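Kamthorpe Battery Maintainer, Model 2
Home > Automotive > Garage & Storage > Battery Care
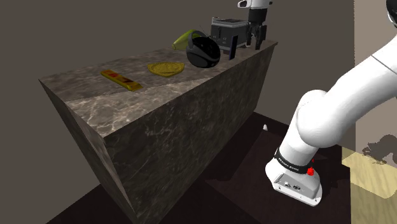
Cars that sit still go flat. A modern car left in the garage from Thanksgiving until the roads are clear will spend the whole time running its alarm, its clock and a number of small computers whose purpose is known only to the dealer, and by spring it will greet you with a click. The Kamthorpe Model 2 is a small charger that stays connected while the car is parked and gives the battery just enough to keep it from sulking. You plug it in, clip it on, and go and do something else. It's about as bulky as a hardback novel and can live on a garage shelf or, if your household is tolerant, on the kitchen counter between seasons. Ours is marble with pale and dark veining running through it, and the charger has no objection to plain laminate. A yellow bar that looks like a packaged snack, left at one end of the counter, on the other hand, is a fair guide to how long anything stays put in a shared house, so we suggest the shelf.

What it does

The Model 2 checks the battery when you connect it, charges it if it needs charging, and then drops to a low holding current. If the voltage sags, it wakes up and tops it off. If the voltage doesn't sag, it does nothing, very quietly, for as long as you like. We have had one on an old convertible since January and the most exciting thing it has done is change its light from amber to green.

It works with ordinary flooded lead-acid batteries, sealed batteries and the AGM type fitted to most cars with stop-start. There is a button to choose between them. Press it until the right light comes on. If you don't know which type you have, it is printed on the battery, usually on the side facing the fender where you can't read it.

What it does not do

It is not a jump starter. If you are late for work and the car is dead, the Model 2 will have you on the road by roughly tomorrow. For that sort of morning you want the Marras booster pack, which is on its own page and costs more.

It will not bring back a battery that has failed. There is a repair mode, and it does help with one that has been left low for a few weeks, but it is a charger and it has limits. A battery with a dead cell will show a red light, and pressing the button again will get you the same red light.

It is not for lithium batteries. Please don't try it and write to us.

In the box

The charger
One set of clamps, red and black
One set of ring terminals with a fuse, for leaving on the battery
A hook
A manual in several languages, the English one starting somewhere near the middle

Specifications

Output: 2 amps
Battery size: up to 60 amp-hours for charging, larger for maintenance only
Battery voltage: 12 volt
Supply: standard household outlet, grounded
Modes: standard, AGM, repair
Protection: reverse polarity, short circuit, overheating
Warranty: 3 years

Getting it connected

Charger unplugged from the wall first. Red clamp to the positive post, black clamp to a bare metal point on the body or engine, away from the battery. Some cars have the battery in the trunk and a pair of posts under the hood for exactly this job, and your owner's manual will show where. Then plug in at the wall and pick the mode.

Taking it off goes in the reverse order. If you get the clamps the wrong way around, the Model 2 shows a red light and refuses to do anything until you fix it. It does not keep a record, so your family need never find out.

The ring terminals are worth the few minutes they take to fit. Once they're on, the lead tucks beside the battery and you connect with a plug - no clamps, no leaning over the engine in the dark. If your trunk lid shuts tightly, route the lead through one of the soft corners of the seal and not under the latch.

Choosing between this and the others

The Nitano trickle charger is cheaper, and we still sell it. It has no automatic cutoff, so you have to remember it's on. We know people who are good at that.

The Ukonico dual-bank unit looks after two batteries at once and suits anyone with a car and a motorcycle, or a car and a boat, or a car and another car that is going to be restored one day. It is larger and has a fan, and you will hear the fan.

For one car that gets driven on nice weekends, buy the Model 2.

Common questions

Can I leave it on all winter?
Yes, that's the job. Have a look at the light now and then.

Will it reset my radio?
No. The battery stays connected throughout, so your stations and your seat positions will be as you left them.

Can I use an extension cord?
A heavy, grounded one in good condition, fully unwound. The thin brown one from the Christmas tree should stay with the tree.

Does it work outdoors?
The case will put up with damp, but the plug won't. Keep the wall end under cover.

Availability

Back in stock as of March 2, 2021. We have 200 of them, a little late for this winter and very early for the next. Orders leave the warehouse the next working day, and unopened units can be returned for a full refund. Opened ones can come back too, provided all the clamps are in the box.

Related products: Marras booster pack, Nitano trickle charger, Ukonico dual-bank maintainer, spare ring terminals, breathable car covers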